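Fee Patterns on a Small Test Ledger
Final report, Jun 4, 2022

1. Background
Our group looked at how transaction fees change when a small blockchain gets busy. We used Hurier, a teaching ledger with a coin called Urex. Fees are set by the sender, and validators pick the highest ones first.

2. Method
We ran 7 validator nodes on lab machines and sent transfers between 125 wallets. The script was written in March and changed twice after that, mostly to fix wallets that ran out of Urex. Blocks closed every 2 seconds. In the busy test we sent 285 transfers per block, more than a block can hold.

3. Results
In the quiet test almost every transfer cleared in the next block at the minimum fee. In the busy test low-fee transfers waited - a few were dropped from the queue and had to be sent again.

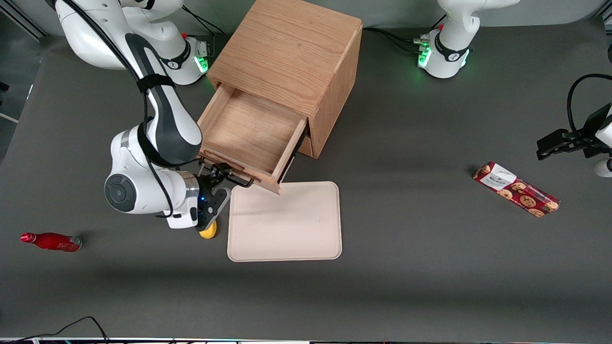
Wallets that raised their fee after one missed block usually got through on the next try. We also tried the Grokusgate wallet, which suggests a fee by itself. It set fees too high once the queue had emptied.

4. Limits
All nodes were on one network, so delay between them was very low.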